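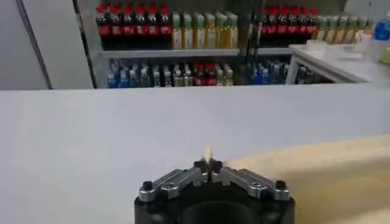
According to Denise Hulme, a T-shirt is the only thing a grown adult will move across four states without once asking why. She said this to me over the phone while sitting on the floor of her bedroom closet, where she had gone to look for a bathing suit and found her entire thirties.

I had called to ask about moths. We never got to moths.

My own drawer had stopped closing in January, and I'd been treating it as a furniture problem. I bought wax for the runners. I took the drawer out and put it back in with some force. Then one night at 11 I pulled everything onto the bed and had to admit that the runners were fine. I own a shirt from a regional tile conference I didn't attend. I own two from a 10K called the Whiteley Dash, which I walked, both times, in the rain, with a cold. There's one from a software company named Zimum that gave me a job interview and a medium.

None of these fit. All of them, as far as the drawer is concerned, are load-bearing.

Ayane Minami runs a repair and resale counter in the back half of a dry cleaner, and she sees what happens when people like me finally crack. They come in with a bag and want to talk about every item in it. "They think I'm going to argue," she told me. "I weigh the bag." She pays by the pound, and not very much. A man once brought her a shirt he swore was worth $1,000. She offered him the going rate for cotton, and he took it home again and, she assumes, put it back in the drawer. 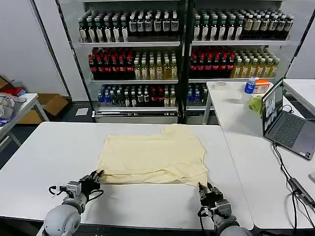 HILERARI Issue 271

The folding crowd will tell you that storage is the answer. I tried it their way for a weekend: thirds, then halves, then the little upright packet that stands on its own like a paperback. Mine leaned. By Sunday night they had all gone over together, and I learned that a drawer full of neat shirts you don't wear takes up nearly as much room as a drawer full of messy ones.

Annick Lecomte, a friend with a much emptier dresser, suggested a quilt. People do make quilts. Lacey Fothergill, who sews them for hire, charges plenty and has a waiting list, and she warned me that about half her customers never use the thing. It goes in a closet, folded, on a shelf.

I'm on the list for the fall. She wants the shirts washed first, and she has asked me to please leave out the tile conference.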